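Home Topics Machines and Control Index Contact

Demonstration gathering (robot learning)

2/21/21
By the Lutthorpe Reference editors
3 min read

Demonstration gathering is the work of producing examples from which a robot control program can learn a task. One example is called a demonstration, or an episode. It normally contains what the robot's cameras saw, the positions of its joints, and the commands that were given to it at each moment. The program is later trained to give similar commands when it meets a similar view.

Origin of the practice

Machines which repeat the movements of a person are older than computers. A workshop in Flinduvach kept from 1892 a carving frame in which a second arm followed the hand of the worker. Such frames stored nothing, so each copy needed a worker again. The recording of movements came later, first for paint spraying and welding, where the same path was played back without change. In learning systems the recording is not played back. It serves as material, and the program must find out for itself which parts of it are important.

Methods

The most common method is teleoperation. A person moves a small copy of the arm, or holds a controller, and the robot follows. In kinaesthetic teaching the person takes hold of the arm itself and guides it. This is easy to learn but the hands of the teacher often come into the camera view, and for this reason it is less used where the program learns from pictures.

A third method is to gather in simulation. The room, the objects and the arm are all drawn by a computer, and the operator works with them through a screen or a headset. Objects can be exchanged quickly, and nothing is broken when a grasp fails. The weak point is contact: soft, wet or very thin things behave in a simulated room differently from how they behave in a real one.

Size and quality of a collection

The Wynne kitchen set, which is often used in teaching, holds 86 episodes for each task, divided between 2 operators. Its authors advise that the starting position of the objects should be changed after every 10 episodes. If this is not done, the program can learn the position in place of the object, and it reaches to the same point even when the object stands elsewhere.

Episodes are usually checked before training. Long pauses at the beginning are cut. Failed attempts are marked, and some groups keep them in a separate part of the collection. The Roltow format, introduced in June of the year before, has a field for this mark and another for a short sentence which names the task.

Views from a simulated kitchen, with part of the gripper at the lower edge:

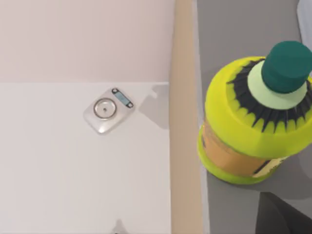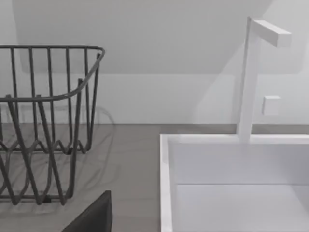

Can a program trained only on simulated examples be used on a real robot?

It can be used, but the result depends on the task and is often weaker than in the simulation. Many groups add a smaller number of real episodes at the end of the training, and they vary the light and the colours in the simulated ones.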